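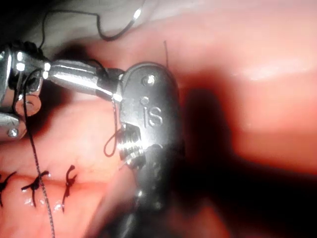 Dark metal, ridged jaw, the letters "iS" near the tip.

Finally finished the Kamolrat collection last night, way past when I should have been asleep. Three short plays in one volume, translated from the Thai by Thongchai Petchrat, who also wrote the introduction (skip it til after, it gives away the ending of the second one).

Got it secondhand. 294 pages, which sounds like a lot for three plays but the print is huge and the stage directions go on and on. Somebody had penciled cues in the margins of the first one, so I guess it got rehearsed somewhere.

Quick thoughts before work.

The Ferry Office. Two sisters, one counter, a ticket machine that never gets fixed. Loved it. Most of the talk is about money and none of it is realy about money. The older sister gets a long speech on the price of ice that I read out loud to the kitchen. Would pay to see this.

Dry Season. Hmm. All monologue. A man waiting to give a statement to someone who stays offstage. Good first half, then he starts explaining his own dreams and I drifted. Might work with the right actor. On the page, slow.

Lodgers. The best one and the shortest. Everybody lives in the same room but at different hours of the day, so they only know each other by what gets left in the sink. Very funny. Then a very quiet last page – I went back and read it twice.

The translation mostly stays out of the way. A few lines sound too British for me ("I shan't" shows up a lot) but the jokes land and thats the hard part.

It came out from Tornbridge in 2000 and I think it's been out of print for years. If anyone has a spare copy with the cover still on, mine doesn't, let me know. Also looking for the second volume, if there ever was a second volume.

Next up, the Flakton radio plays. Borrowed, so I have to be quick. More in January probably.

Search this blog
Type and hit enter

Recent posts
Traltow, act one only
Reading plays on the bus
2 novels I gave up on
Why I still buy programs

Get new posts by email. Unsubscribe any time.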